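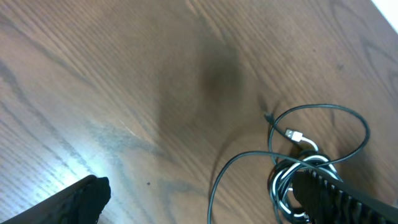

Nekau Finger Set, Mixed Pair
Item 2747

The Nekau mixed pair is a finger set for small parallel grippers, sold for people who handle cable, cord and other things that don't hold their shape. The two fingers are different on purpose. One has a rounded, padded tip, and the other has a row of ridges along its edge, so a gripper fitted with both has a soft side and a toothed side. From the wrist camera you see them at the bottom left and bottom right of the view, with the table open between them, and you can judge where a USB connector is lying before you close on it. The set fits the Jivine arm without an adapter. For other arms, check the bolt pattern on the drawing before ordering.

In the box
Padded finger
Ridged finger
Screws for the Jivine gripper
Hex key
Printed drawing with the bolt pattern and closing line

Spare pads are sold separately. The ridged finger has no replaceable parts.

What we compared

We sell three versions of this set: two padded fingers, two ridged fingers, and the mixed pair. Customers ask which one to buy, and until this summer we had been going by what people told us on the phone. Radka Matić set up a bench with a pair of arms and ran each version on the same job for 20 attempts per set. The job was to pick up a short USB cable by its coil, lift it clear of the table and pass it to the other gripper.

Two padded fingers were the easiest on the cable jacket. They also let the coil turn in the grip when the loose end was long, and once a coil has turned, the second arm has to come in from a different angle. They did well on connectors, where there is a flat housing to press on.

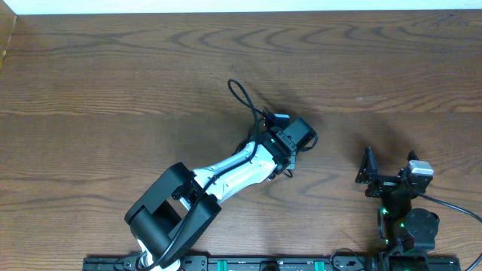

Two ridged fingers held the coil best of the three. The trouble came with letting go. A thin strand would settle between the ridges and come back up with the gripper when the arm withdrew, and Radka had to add a small shake to the release. We wouldn't use this version on anything with a soft jacket that has to look new afterward.

The mixed pair sat between the two on holding and was close to the padded set on release. It needs a little more thought about which way around the gripper goes. We had the best results with the padded finger on the side where the connector was lying and the ridges against the coil. If your arm can turn its wrist all the way over, this is a matter of planning the approach. If it can't, fit the fingers to suit the side you pick from most often - swapping them takes 9 minutes with the hex key, most of it spent on the inner screw.

Handing over from one arm to the other

Handover was the part that separated the sets most clearly. With matching fingers on both arms, the closing lines meet and the second gripper can go straight in. With the mixed pair on both arms you have to decide whether ridges face ridges. Spyros Stoyanova, who wrote the motions for the bench, ended up turning the receiving wrist so that its padded finger came in under the coil first. He left the approach speed low for the last part of the move and did not find a reason to raise it.

Cable routing on the arms deserves some attention too. A coil of cable between two grippers is one more loop among several, and the arm's own wiring can get into the work if there is too much slack at the wrist. Clip the wiring to the outer side of the link and leave only as much loop as the wrist needs to turn. Try the full wrist travel by hand with the power off.
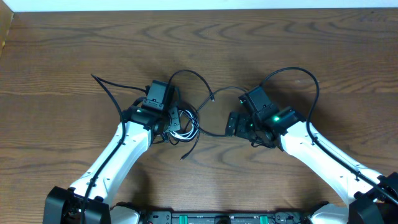 Both arms over the table, with a bundle of white cable at the left gripper.

Cameras

The comparison was run with the Wallow wrist camera. Any small camera that mounts on top of the gripper should work with these fingers, but the fingers are long enough to show in the lower corners of the view, and a camera set too low will lose the space between the tips. Start with the camera tilted so that both tips are visible when the gripper is fully open.

Glare was a bigger nuisance than we expected. A glossy or light-colored table under a bright lamp washes out on one side, and white cable is hard to pick out against it. Moving the lamp helped more than changing the exposure. Dark cable had the opposite problem over dark patches of grain and in the shadow of the arm. For cable work we now suggest a plain matte mat in a color that matches neither the cable nor the fingers. We did not use one for this comparison.

Controllers

All three finger sets were run from the Dauda controller with the grip limit at its default setting. The ridged set can be run lower and still hold. The padded set does better slightly above the default, but watch the pads for creep toward the tip, and stop there if you see it. For the mixed pair we left the setting alone.

If your controller closes to a position and does not limit force, measure the cable at its thickest point and close to a little under that. Coils vary from one wrap to the next, so this will never be as steady as a force limit.

Care

Wipe the padded tip with a damp cloth. Don't use solvent on it. Brush out the ridges with a dry toothbrush when lint builds up - a dirty ridge holds thin strands worse than a clean one releases them. Check the screws after the first day of use and again when you change cable type.

Which one to buy

For connectors and boxed parts, buy two padded fingers. For rope, heavy cord and bundled cable where marks don't matter, buy two ridged. For a job that has both a connector and a coil in it, buy the mixed pair, and buy it for both arms if you are handing over.

Returns are accepted on unused fingers in the original bag. Fingers that have been mounted can be exchanged for another version if the pads are unmarked. Shipping weight for a two-arm order with spare pads and mounting hardware is 844 grams.

Page last revised 25/07/2018. A wider version of the padded finger is planned for September and will be listed under its own item number.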